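Section 4. Good practice for garment sessions with the hand-held grippers

Welcome to the part of the guide we enjoy writing most! By now your grippers are paired and your storage is set up, and you're ready to fold. Everything in this section comes from the Cullo working rules, revision 2, which every operator recording in a home is expected to follow. Please read it through once before your first sweater, then keep it open next to you.

4.1 Before you pick anything up

1. Walk the room with the householder and agree on which surfaces you may use. Write them on the Herkden room sheet.

2. Ask about family photographs, mail and screens. The householder decides what stays out and what gets put away, and you note the answer on the sheet.

3. Cover the work surface if the garment could snag on it. Plastic sheeting is fine. Smooth it with the flat of your hand and let it drape well past the edge.

4. Check the joint screws on both grippers with your fingertips. If one turns, tighten it before you start.

5. Open and close each gripper 4 times and watch that the pads meet squarely.

Caution: Keep fingers, long sleeves and jewelry clear of the linkage arms. The arms swing out wider than you expect when the pads close, and a knit cuff can be drawn into a joint.

4.2 Lifting and holding a knit

Knits are wonderful to work with, and they'll teach you more about grip than any towel ever will. They stretch, they sag, they hide their own edges. Take them slowly.

1. Find a ribbed edge if you can: collar, hem or cuff. Ribbing takes a grip better than the open body of the knit.

2. Close the first gripper until the fabric stops sliding, and no further.

3. Bring in the second gripper before you lift the full weight. One-handed lifts of a whole sweater are allowed only for the "drop and recover" task.

4. Raise the garment clear of everything else on the bed or table, then pause for one slow breath. That pause makes the recording far easier to divide up afterward.

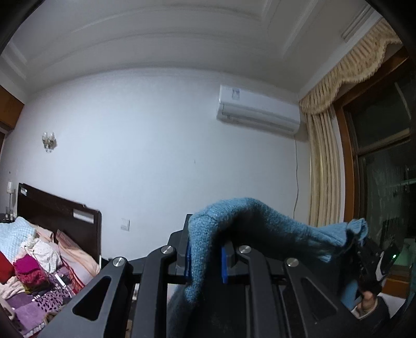 5. When you pass an edge from one gripper to the other, let both hold it for a moment. Release the first only when the second is closed.

6. Never pull the grippers apart to straighten a knit. Set it down and smooth it there.

Note: Other clothes and bedding may stay where they are. Cullo wants rooms that look lived in, so please don't tidy up beyond what safety calls for. A clear path for your feet is a safety matter. A heap of pillows isn't.

4.3 Folding on a flat surface

1. Lay the garment front up with the collar away from you.

2. Fold one sleeve across the chest, keeping it level. Let go with both pads fully open before you back away, or the pad will drag the sleeve with it.

3. Fold the other sleeve over the first.
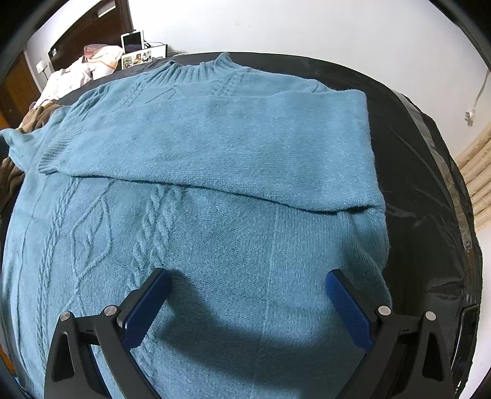
4. Bring the hem up toward the collar in one movement. If it lands crooked, leave it for a second, then correct it as a separate movement. Corrections are good data and we love having them!

5. On cable knits and other raised patterns, grip between the ridges where you can. Pinching a ridge may leave a mark, and it can loosen the yarn.

Caution: Don't press the tips down into the work surface to get under an edge. Slide one pad in at a shallow angle. Pressing wears the pads and can tear the sheeting.

4.4 When to stop

Stop the session right away if:

a thread catches in a joint
a pad shifts or lifts on its finger
the householder asks, for any reason at all
your wrist or forearm starts to ache

Log the stop under code 669 in Cidska, with one plain sentence on what happened. A stop is never held against an operator. When Leopold Kuster went through the 2,894 session logs from the Auer homes, the short, plain entries were the ones he could put to use, so skip the long report and just tell us.

4.5 After the session

1. Return garments to the householder folded or unfolded, as they prefer.

2. Wipe the pads with a dry cloth. No sprays.

3. Look over the sheeting for cuts and replace it if you find any.

4. Sign the room sheet and have the householder sign it too.

Changes to this section since the last issue, 17th October: step 5 in 4.3 is new, and the rule on one-handed lifts has moved here from Section 6. The next revision is planned for November. Send suggestions through the Cidska notes page, with the section and step number in the first line.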